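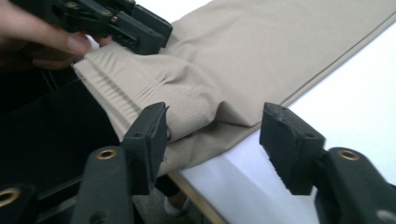 The Flokmont project is looking for people who are willing to come to our workshop in Grivthorpe and fold clothes with us, using a pair of hand-held grippers in place of their own fingers. We are comparing two designs of gripper, and we need a good many different pairs of hands to do it fairly. Most of the work is with ordinary washing of the kind you probably have at home, such as a pair of beige trousers with an elasticated waist, spread over a white table, with one gripper up at the waistband and another waiting nearer the front with its squared-off tips apart. Cloth is a surprisingly awkward thing to pick up when you cannot feel it properly. A waistband is thick and springy, a trouser leg is thin and slides about, and a gripper that copes happily with one may make a terrible mess of the other. We would like to know which design people get on with, which one they would choose after a long afternoon, and where each of them lets the cloth go.

You do not need to know anything about robots. We would be very glad to hear from people who have never given them a moment's thought, and just as glad to hear from anyone who has spent years ironing, sewing, altering, packing, working in a laundry or a clothes shop, or keeping up with a large family's washing. We have found that people who handle cloth for a living have strong opinions within a few minutes, and we write all of them down.

What we are comparing

The two designs are called the Wragg and the Cludard. Both are held in the hand and both close when you squeeze, so there is very little to learn. They differ in how far the fingers open, in the shape of the linkage and, above all, in how much of your squeeze reaches the tips. The Wragg is lighter to close and a little vague at the end of its travel. The Cludard needs a firmer hand, and some people find it tiring while others say they trust it more. We honestly do not have a favourite, or rather we each have one and we have agreed to keep quiet about it until the sessions are finished.

Each design can be fitted with flat pads or with ridged ones, and you will try both kinds. The pads are changed when they wear out, but we do not swap them at the first scuff, as we also want to learn how a gripper behaves once it has seen some use. Please tell us if you think a pad has begun to slip. You will often notice before we do.

The grippers carry small cameras which look towards the tips and the cloth. Later on, the recordings from both designs will be used to teach a pair of robot arms the same jobs, and the arms will be fitted with the same fingers that you used. That part happens after your session and you will not be asked to work beside a moving arm, although there is usually one in the building and you are welcome to have a look at it if you are curious.

What you would be doing

A session is made up of short turns at the table. In each turn you will be given a garment and asked to bring it to a folded state that you would be content to put in a drawer. We do not lay down a method. Some people fold trousers in half along the leg first, some start from the waist, and we have met people who roll everything. All of that is useful to us, so please fold as you would at home, as far as the grippers allow it.

Halfway through you will change from one design to the other. Which one you start with is decided by us beforehand, so that half of our participants begin with the Wragg and the other half with the Cludard. There is a break at the changeover with tea, coffee and something to eat, and you may stop for a rest at any other time as well. If your hand aches, put the gripper down. We would much sooner lose a turn than have you go home sore.
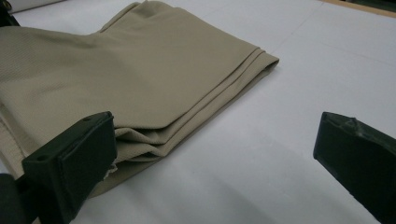 A folded garment on the work surface, with its layers between the two gripper fingers.

At the end we will sit down with you and go through some questions about comfort, weight, grip and how sure you felt of what you were doing. There is also space for anything we have not thought to ask. The question about small folds and thick edges tends to bring out the longest replies – getting hold of a single layer when there are several lying on top of one another is where the two designs feel most different, and we would rather have a rambling answer than a tidy one.

How many people we need

We would like to reach 200 participants in all. So far 43 people have taken part, nearly all of them living in or close to Grivthorpe, and we are very grateful to them. They have been patient with us while we sorted out the height of the table and the length of the turns, and the sessions now run a good deal more smoothly thanks to their remarks. We are hoping this second call will reach a wider circle, and in particular:

people who are left-handed
people with small hands, or with very large ones
people over retirement age
people whose grip is weaker in one hand than in the other
anyone who folds, sorts or mends clothes as part of a job

If you have arthritis or a similar complaint you are still welcome to get in touch. We will talk it over with you first, send you the weights of both grippers, and leave the decision to you.

The practical side

You should be 18 or over and able to stand or sit at a table for the length of a session, with breaks. The table can be lowered, and we have chairs at several heights. Each session lasts 4 hours including the breaks and the talk at the end. We pay a fixed sum for your time and we refund local bus and train fares, so please keep your tickets. The full sum is paid even if you decide to finish early, and you do not have to tell us why.

Please wear sleeves that can be pushed up and leave bracelets and large rings at home, as they catch on the linkage. You need not bring any clothes for folding. We have a cupboard with 187 garments in it, all washed and sorted, and no wish at all to make it any fuller. Sturdy shoes are not needed.

Only one participant is at the table at a time. Grippers, table and chairs are cleaned between sessions, the windows are kept open when the weather allows, and we ask everybody in the workshop to wear a face covering. If you feel unwell on the day, simply let us know and we will find you another date.

What happens to the recordings

The cameras on the grippers look down at the work, so they record the cloth, the table and quite often your hands. Now and then they catch a shoe or a bit of floor. We do not record sound. Before a recording is used we look through it, and if your face has come into view we remove that part. Your name is kept apart from the recordings and from your answers. You can ask us to delete your session at any time until the end of October, when the two sets are put together and the comparison begins.

You will be given all of this in writing, and there is plenty of time to read it and ask questions before you sign anything.

How to put your name down

Write to the Flokmont project at the Grivthorpe workshop, or fill in the form on our contact page, and tell us which hand you write with, whether you have used any kind of gripper or reaching tool before, and which times of day suit you. A line or two about what sort of folding you do, at home or at work, would be a pleasure to read but is not required. We will reply to everyone, including those we cannot fit in this time round.

Names should reach us by Aug 3, 2020. Sessions are given out in the order in which we hear from people, with a few places held back for left-handed participants until the list closes. If you would like to come with a friend or a neighbour, say so in your message and we will try to book the two of you one after the other. There is a sitting room next to the workshop where the one who is not folding can wait with a book.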